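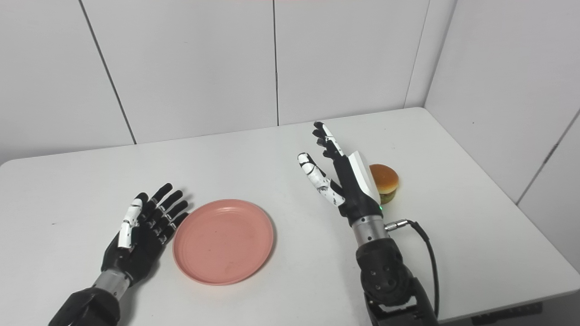 Evaluación de equipamiento: par de manos articuladas Griruson para manipulación bimanual

Unidad de Automatización de Servicios, laboratorio de Skavenville
Informe elaborado por Ha-rang Ki

Objeto de la evaluación

La Unidad recibió en septiembre un par de manos articuladas Griruson, suministradas por el distribuidor Herkik, con el fin de valorar su idoneidad para tareas de emplatado y retirada de vajilla. El presente texto recoge las conclusiones del periodo de prueba y dedica especial atención a un fallo de la mano derecha que obligó a suspender los ensayos y que, a juicio de esta Unidad, condiciona cualquier decisión de compra.

La tarea de referencia consiste en sujetar un plato con una mano, colocar sobre él una hamburguesa con la otra y retirar ambas manos a la posición de reposo. Se ejecuta sobre una mesa blanca y lisa, sin mantel ni superficie antideslizante. El control se realizó con el programa Szűcs, que ya se empleaba en el laboratorio con pinzas de dos dedos.

Instalación y puesta en marcha

El montaje mecánico no presentó dificultades. La documentación de Herkik es correcta en lo relativo a pares de apriete y orden de conexión, aunque la traducción al español del capítulo de calibración contiene errores que conviene corregir: en dos pasos se intercambian los términos «flexión» y «abducción» del pulgar. El personal técnico terminó trabajando con la versión inglesa.

La calibración inicial requiere 40 minutos por mano. Es un tiempo elevado, pero los valores se conservan tras el apagado y no fue necesario repetirla durante las primeras sesiones.

Comportamiento en condiciones normales

El agarre del plato por el borde es estable y la fuerza aplicada se regula con suficiente finura. El cierre sobre objetos blandos resulta igualmente satisfactorio. El ruido es moderado y permite mantener una conversación junto al puesto. En estos aspectos el producto cumple lo anunciado y supera con claridad a las pinzas anteriores.

El fallo

Cuando la mano derecha acumulaba algo menos de 3000 ciclos de apertura y cierre, comenzó a ignorar de forma intermitente la orden de apertura. El pulgar permanecía cerrado mientras el resto de los dedos se extendía, de manera que el objeto quedaba retenido y era arrastrado durante la retirada del brazo. En el primer episodio el plato cayó al suelo. En el segundo, el brazo prosiguió la trayectoria con el plato apoyado contra el dorso de la otra mano, y fue el operador quien accionó la parada de emergencia.

El aspecto más grave es que el sistema no notificó anomalía alguna. El indicador luminoso siguió en verde en ambos casos y el registro de Szűcs anotó la apertura como completada. La revisión posterior permitió establecer que la mano confirma la recepción de la orden, pero no la posición alcanzada por el pulgar. Un operador que confíe en el indicador carece, por tanto, de información válida sobre el estado real del agarre.

El origen se localizó en el conector de la muñeca derecha. Con el codo flexionado, el cable tiraba lateralmente del conector y se perdía la señal de uno de los accionamientos. La mano izquierda, sometida al mismo programa, no mostró el defecto, si bien su recorrido exige menos giro de muñeca y no puede descartarse que lo desarrolle con el uso.

Respuesta del proveedor

Herkik contestó a la incidencia en 3 días y envió un cable de recambio con mayor holgura, junto con una brida de sujeción para el antebrazo. La atención fue correcta. No obstante, la respuesta trató el asunto como una cuestión de cableado y dejó sin contestar la pregunta principal – por qué el indicador permanece en verde cuando un dedo no obedece – . Se ha reiterado la consulta por escrito.

Medidas adoptadas

Hasta disponer de una corrección del fabricante, el uso del equipo en este laboratorio queda sujeto a las condiciones siguientes:

La velocidad del brazo durante la retirada no superará los 80 milímetros por segundo.
Antes de cada sesión se realizará una apertura completa de ambas manos, sin carga y con comprobación visual de los pulgares.
El cable de la muñeca derecha se inspeccionará con el codo extendido y con el codo flexionado.
Ninguna persona introducirá las manos en la zona de trabajo con el brazo habilitado, con independencia del color del indicador.
Toda apertura incompleta se anotará en el libro de incidencias, aunque no haya tenido consecuencias.

Valoración

Las manos Griruson ofrecen una destreza notable y una construcción sólida. Para investigación, con personal formado y una parada de emergencia al alcance, la Unidad las considera adecuadas. Para un servicio de comedor o cualquier entorno con público, no se recomienda su adquisición en la versión evaluada.

La valoración se revisará cuando el fabricante facilite una versión del controlador que verifique la posición de cada dedo. Las consultas sobre este informe pueden dirigirse a Ha-rang Ki, en la propia Unidad.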